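I have now put 80 hours into Gikisia, a game about running a ferry company, and I would like to talk about the save system. Get a drink. This goes on a bit.

1/ You can only save at a lighthouse. There are three lighthouses. One of them is closed in winter. Winter is one third of the game.

2/ I don't mind a stingy save system. I grew up on stingy save systems. I once left a console running through an entire family vacation with a sticky note on it saying DO NOT. But those games were six hours long, and none of them had payroll.

3/ Gikisia has payroll. You pay your deckhands every in-game fortnight, and if you forget, they don't quit. They get quiet. You come on deck and they stop talking. I have been on fewer upsetting boats in real life.

4/ So on to what happened last night. I'm carrying 300 crates of lemons to Udico, the town at the far end of the map where everybody wants lemons and there is no lighthouse. You see where this is heading.

5/ The trip takes 20 minutes if the weather is kind. I have never seen the weather be kind. The forecast in the harbor office says "fair" every day, and I now believe it's painted on.

6/ Halfway across, fog. Fog in this game means you steer by bell. The bells all have different notes, and you're supposed to learn them. I have learned one. It's the bell for the place I started from.

7/ I turned around. I turned around again. I ate a sandwich (me, not the captain, the captain eats on a schedule I don't control). Then I hit Jelberg.

8/ Jelberg is an island. It's quite a big island. The game gave me a little pop-up that said "Jelberg discovered!" as the lemons went into the sea.
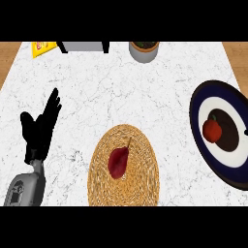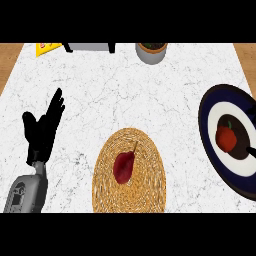

9/ Last lighthouse visit: an hour and ten minutes earlier. In that time I had refitted the boat, hired a cook, fired the cook, apologized to the cook, and won a card game against the harbormaster that I'm pretty sure I can't win twice.

10/ I tried. Reloaded and went straight to the card game. He cleaned me out. He has a special line for when he takes your last coin, and it's "Mind the step."

11/ A few of you are going to tell me about the thermos. Yes, I know about the thermos. For anyone who doesn't: you can buy a thermos in the second town, and drinking from it makes a one-time save that gets wiped when you load it.

12/ The thermos costs 133 coins. A day's ferry fares, with a full boat and the goat passenger who pays double, is less than half that. I'd have had it by spring if it weren't for the harbormaster.

13/ My friend Veronica Sârbu finished this game in April without buying the thermos at all. Her advice was "just learn the bells." Veronica also reads the manual for toasters, so I'm taking that under consideration.

14/ In fairness to Veronica, I did sit down this morning and try. There's a practice mode in the harbor chapel where a boy named Leung rings them for you and you say which port it is. You get three wrong and he sighs and goes home. He went home a lot.

15/ I can now tell apart four bells out of nine. Two of those four are on the same island.

16/ What gets me is that the rest of it is so good. The water looks heavy. The passengers remember if you were late and bring it up with each other where you can hear. There's an old man who rides back and forth all day and never gets off, and if you leave him alone for a season he tells you where the good current is.

17/ And there's a menu option for making the gulls quieter. Somebody sat in a meeting and fought for a gull slider. That same studio looked at a normal save button and said no thanks.

18/ The patch notes from this week, in full: "Fixed goat." I haven't noticed any change in the goat.

19/ To the person asking if it's worth full price: how do you feel about lemons? If you like a slow game and you can stop playing on command, buy it. If you have a baby, a job with phone calls, or a power company like mine, maybe wait and see if they add a fourth lighthouse.

20/ Someone in the replies says you can anchor off Jelberg and row to a hut where there's a bed, and sleeping in the bed counts as a lighthouse. I have been to Jelberg. I've been to Jelberg at speed. I saw no hut.

21/ Update: there is a hut. It's on the other side. The door needs a key, and the harbormaster has the key, and he'd like to play cards for it.

22/ I'm going back in with 12 coins and a cook who still isn't speaking to me. If I'm not posting by dinner, assume fog.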